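Kumcombe Buns and Steamer, release 2

README and data card

Kumcombe is a set of labeled stills about one very small kitchen job: getting steamed buns from the steamer to the plate. It's a lovely little job to look at closely! A lid comes off and has to go somewhere, the buns sit on a floor full of holes, the plate waits next to the pot, and every bun is either in, out or on the way. If you work on food, tableware, or the way things get moved around on a table, I hope you'll find plenty here to play with.

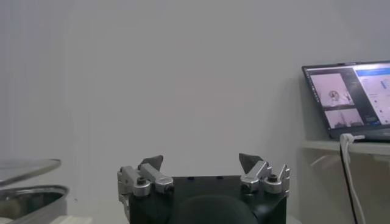 Maintainer: Maribel Villca
Last updated: 3 January 2020
Status: open for corrections

What's in the release

Some 1000 stills, each with a label file of the same name. The labels cover objects, where each object is, and (for the buns) what it is resting on. There is no audio and there are no recipes, although I've been asked for the recipe more than once.

Folder layout

stills/ – the pictures, sorted by session
labels/ – one text file per still
vocab/ – the object names and the place names, with notes on each
sheets/ – contact sheets, handy for a quick look before you download everything
CHANGES – what moved between releases
README – you are reading it

Start with sheets/. You can get through the lot over a cup of tea, and you'll know right away whether this is the material you want.

The objects

bun: A pale, cream-colored steamed bun with a pleated top. The pleats are the best part of the whole collection, in my opinion. They catch shadow in a way that a plain ball of dough never would, and they give you a top to look for even when half the bun is hidden. Buns are not numbered from one still to the next. A bun is a bun.

steamer_pot: The whole steamer, base and upper part together. Release 1 split these into two objects and it made everyone miserable, me included, so they are one thing now.

steamer_tray: The perforated floor the buns rest on. You'll see people call it a basket, a tray, an insert or a rack. Any of those is fine in conversation, but the label is always steamer_tray.

lid: The glass lid with the metal rim. It is the hardest object here by a long way. Glass on a pale background shows up mostly as a rim and a bit of sheen, so please follow the rim when you draw around it and include the clear part inside.

plate: Round and white, and it stands on a white tabletop. Yes, really. See the notes on edges further down.

cloth: Any folded cloth or pad near the pot. Use this one only when you're sure. If a small pale thing could be a cloth and could just as well be something else, it goes in as unsure_item, and there is no shame in that. I have used unsure_item a great deal.

Place names

Every object gets one place. The ones you'll meet most are on_table, in_tray, on_plate, against_pot and lifted. A lid that lies flat beside the pot is on_table. A lid that overlaps the pot at an angle is against_pot, whether or not you think it is about to slide. We label where it is and leave the guessing to the reader.
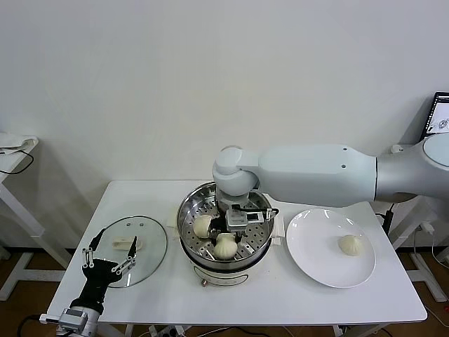 A bun counts as on_plate as soon as it rests on the plate, wherever on the plate that happens to be. Early on we tried "plate center" and "plate edge", and the two of us doing the labeling could not agree about a single bun near the rim. Out it went. The same goes for the tray: in_tray covers front, back, left and right, and if you want finer positions you can work them out from the outlines.

The place called lifted needs some care. Use it when there is a visible gap under the bun. If you can't see a gap, the bun is still in_tray, even when something is right beside it or just above it. This is the rule that gets broken most, and I broke it myself all through the Stirnent sessions (they have since been relabeled, every one of them).

About all that white

The table is white, the plate is white, the wall is off-white and the buns are cream. People ask whether I'd consider a darker tablecloth. I did consider it! Then I spent an evening with the contact sheets and decided I like the set better as it is. Real kitchens are full of pale things on pale things, and finding the edge of a white plate by its soft shadow is a skill worth having.

Some tips for edges:

Turn your screen up before you start. It makes a bigger difference than any tool setting.
For the plate, find the raised rim first and work outward.
For the tray, draw the outside edge only. Please don't trace the holes. Someone did, and it was beautiful, and it took all of August.
For a bun that is partly hidden, outline the part you can see and tick the hidden box.

How the labels were made

Two of us labeled every still separately, using the Cortés sheet (it's in vocab/). Where we disagreed, we sat down together and picked one answer. Anything still open after 15 minutes became unsure_item, and we moved on to the next one. The outlines are saved in Peltent format, plain text, one object per line, so you can read them without any special program.

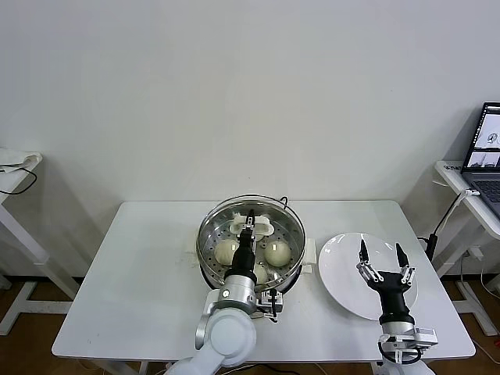
Overlaps are listed from the top down. When a bun hides part of the tray, the bun comes first in the file and the tray follows. When two buns touch, the nearer one comes first. It's a simple order, and it holds across the whole release except in the oldest session, which is marked in CHANGES.

Good uses

Counting buns in a steamer and on a plate. Finding glass lids. Practicing outlines on pale objects. Teaching a class how to write a labeling guide, which a friend of mine did with great success and a lot of arguing over what counts as a cloth.

Less good uses

Anything to do with whether food is cooked or safe to eat. The labels say nothing about heat or time. The set also has only one style of bun, so don't expect it to help you with open-topped dumplings or anything wrapped in a leaf.

Known problems

Lids against the wall have wobbly outlines in a few files.
The cloth label is thin. More examples are planned.
Some older label files still say basket where they should say steamer_tray. A find and replace will fix them.

Corrections

Send the file name and one line about what's wrong. A sketch is welcome too – I love getting sketches. Fixes go into CHANGES with your name, unless you'd like to be left out.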